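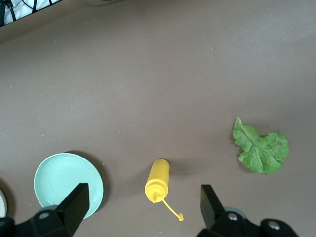

Table automation at Zudora refers to the use of robot arms for plating and clearing in the kitchen of the Zudora canteen in Clostitthorpe. The arms, with two-finger grippers, handle plates, squeeze bottles and salad leaves. The control software is named Melon.

History
The first arm was installed in December 2019 under the kitchen manager, Marion Yule. By 2021-05-03 the canteen had three arms and served 339 meals on a usual day.

Effects on staff
The kitchen kept its 13 employees, but eight of them changed duties. Former plating workers now prepare ingredients, refill the stations and correct the arms when an item is dropped — a task that did not exist before. Niall Tosh, the staff representative, reported less wrist pain among the workers, but also more waiting and less talk during the shift. Soft items such as lettuce are still often placed by hand. A pay grade for the new duties was agreed later in the same year.

See also
Arruda (catering company)
Food service automation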